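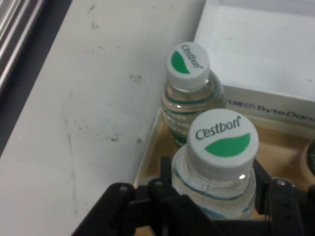

I bought the Koltum drinks tray in July to replace a stack of baking sheets I had been using to carry bottled water out to the meeting room. I run a small shared office in Londcombe, and on a busy day we put out water for two or three groups. The tray is a shallow tan rectangle with a raised rim, sold as a serving and sorting tray. We mostly stock C'estbon, which has a white screw cap with the name and a green leaf printed on top, and from above you can read the brand without lifting anything out. A shallow tray leaves the caps and shoulders of the bottles clear, so you can get your fingers around one easily. A deeper crate does not allow that.

What you get

The tray arrives in one piece with nothing to assemble. There is a folded card with care instructions in four languages, all of which say to wipe it with a damp cloth and keep it out of the dishwasher. Mine came from Tristavano, who packed it well. The corners were fine. Koltum also sells a set of felt pads for the underside. I did not buy them and have not missed them.

The floor has a light brown wood-grain look and the rim is cream. It looks better on a table than a plastic tray and a little plainer than the product page suggests.

In use

I have used it most working days for three months. It is light enough to carry in one hand when empty. With a few bottles on it I use two hands, with my thumbs over the rim.

The rim is low. It stops a bottle from sliding off, but it will not hold one upright if you tip the tray, and narrow bottles do lean a bit when you turn a corner. Rodel Dizon, who works at the front desk, lost one on the stairs on a Saturday. He now packs the bottles into one end with a folded dish towel beside them. I do the same on the stairs and skip the towel on the flat.

Bottles can be lifted out from any side. When I set up a table I put the tray down in the middle and leave the bottles standing in it – people help themselves and the rings of water stay on the tray. On a white table that matters to me more than it might to you. 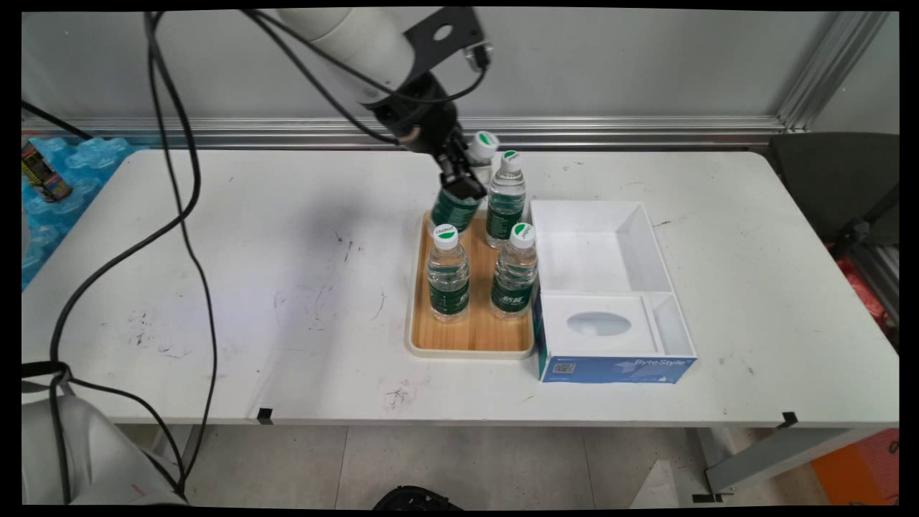

Cleaning

A damp cloth is enough for water. Coffee left overnight made a faint mark near one corner that came up with dish soap on the second try. The seam where the floor meets the rim collects crumbs, and I go over it with a dry paintbrush once a week.

Compared with the Manalastas

Genalyn Talavera on the second floor has the Manalastas tray, which has cut-out handles and a taller rim. It is easier to carry and I would pick it for stairs. It is also heavier, and short bottles are harder to get hold of in it. For a tray that spends most of its day sitting on a table, I prefer the Koltum.

Good points

Light. Low enough to reach into. Plain enough to leave out during a meeting.

Bad points

No handles. Crumbs in the seam. The care card says nothing about how much weight it takes, and I would like to have known before loading it.

I have since ordered a second one for the upstairs kitchen – same size, same finish.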